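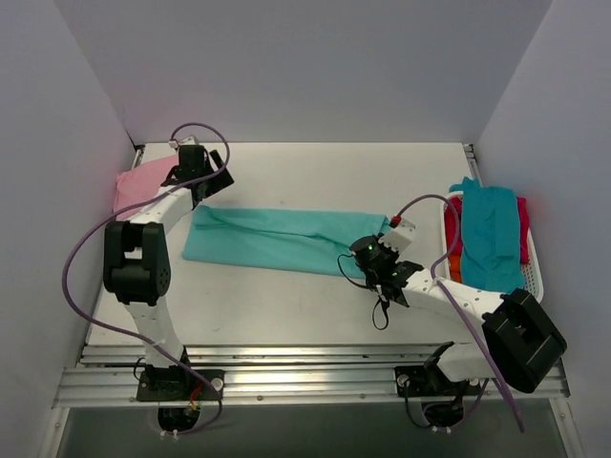
A turquoise cloth, a pink cloth and a basket with more in it. Folding time!

HOW DO YOU FOLD A CLOTH?
And why do we bother?

Everybody has cloths. Tea towels, flannels, dusters, the big towel you use at the swimming pool. After the wash they all end up in one big heap, and then somebody has to sort the heap out. This page is all about that job. Quick warning, there is a bit of science in it.

First, what IS cloth?

Look very closely at a tea towel. Closer. Use a magnifying glass if you have one. See the tiny lines going up and down, and more tiny lines going across? Those are threads. They go over and under each other, over and under, hundreds and hundreds of times. This is called weaving.

Some cloth is made in a different way. T-shirts are knitted, with little loops instead of criss-cross lines. Pull a T-shirt and it stretches. Pull a tea towel and it hardly stretches at all. Try it! (Not on your best T-shirt.)

We counted the threads along the edge of our small blue duster. It took ages and we lost our place twice. 301 threads.

Why is cloth so floppy?

A book is stiff. Pick up one corner and the whole book comes with it. Pick up one corner of a cloth and the rest just hangs down. That's because the threads are thin and bendy, and they can slide past each other a tiny bit. So cloth can be a tent, a cape, a puddle on the floor, anything. Great for clothes. Imagine wearing a stiff jumper, you couldn't sit down.

But floppy things are tricky to fold. Every time you put a cloth down it lands in a new shape.

What is a crease?

A crease is a line where the cloth has bent over. Look back at the turquoise cloth at the top of the page. There is a long crease running through it, and where the layers overlap you get little ridges, like tiny hills. One corner is bunched up too. The pink cloth in the far corner is laid fairly flat, so it's easier to see what you've got.

Some creases we want, like the one down the middle of a neat fold. Some creases we don't want. Those ones are called wrinkles or crumples, depending who you ask.

Word box
THREAD a long thin string that cloth is made from
WEAVE to cross threads over and under
CREASE a line made when cloth bends over
HEM the sewn edge that stops the threads coming out
PERFORATIONS a long word for little holes

Folding a tea towel, step by step

You need: a clean dry tea towel, a table, two hands.

1. Clear the table. Wipe it if there are crumbs. Crumbs get everywhere.
2. Hold the towel by two corners and give it a good shake. Mind the lamp.
3. Lay it down flat. It won't be flat. Start in the middle and push outwards with your hands, like smoothing sand.
4. Find any bunched up corners and pull them out gently.
5. Take the two corners on the short side and bring them over to meet the other two. Edges together.
6. Smooth it again. Turn it and fold it in half once more.

Done. If it's wonky, open it up and have another go. Our first one looked like a samosa.

Did you know?

However big your cloth is, it gets hard to fold in half after a few goes. Each fold doubles the layers. One fold, 2 layers. Two folds, 4 layers. Three folds, 8. After 6 folds you have 64 layers, and that is a very fat tea towel. Most of ours wouldn't go that far. Try it with a big thin bedsheet and see how you get on.

Why fold at all?

Good question. You could just stuff everything in a drawer. Lots of people do!

Folded cloths take up less room, though. A crumpled cloth has big pockets of air hiding inside it. When you fold it you squash the air out, so more will fit. We tested this with a shoe box. Crumpled flannels, the lid wouldn't shut. Same flannels folded, lid shut with space on top.

And you can find things. Red pile, blue pile, green pile. Easy peasy.

All about baskets

A laundry basket isn't always the same as a folding basket but you can use one for both. The one at the top is white plastic with rounded corners and small perforations low down inside. (Remember that word from the word box?) Holes let air in and out. Air helps damp things dry, and stops that horrid musty smell. Holes also make a basket lighter to carry, and using less plastic is handy too.

Inside it there's a deep teal cloth on top, with red and a bit of orange showing underneath. The teal one goes up in a crumpled peak at the back, higher than the rim. Like a mountain.

Teal or turquoise?

These two get muddled up all the time. Both are a mix of blue and green. Turquoise is the brighter, lighter one, a bit like a swimming pool. Teal is darker. It's named after a duck! The teal is a small duck with a patch of green near its eye. Turquoise is named after a stone. Now go and look in your own cupboard and see if you have either.

Try it yourself: the Flimo game

A game for rainy days. We made up the name. For two or more players.

Put a mixed up pile of clean cloths on the table, all colours. One player shouts a colour. Everyone else has to find a cloth that colour, fold it and put it in the basket. One point for a fold, two points if the edges meet. Play to 65 points if you have all afternoon, or stop when the pile's gone. Whoever loses puts them away in teh cupboard.

Try it yourself: the heap test

Take two towels the same size. Fold one, scrunch the other. Measure how high each one is with a ruler. Write it down. Which was taller? Now put a heavy book on both and measure again. What happened to the scrunched one?

Ask a grown up first if you want to use an iron for anything. Irons get really hot, and they stay hot after they are switched off.

Next time on the Jasum home pages: socks. Where do they go? Bring odd ones.

Page updated Fri 15 February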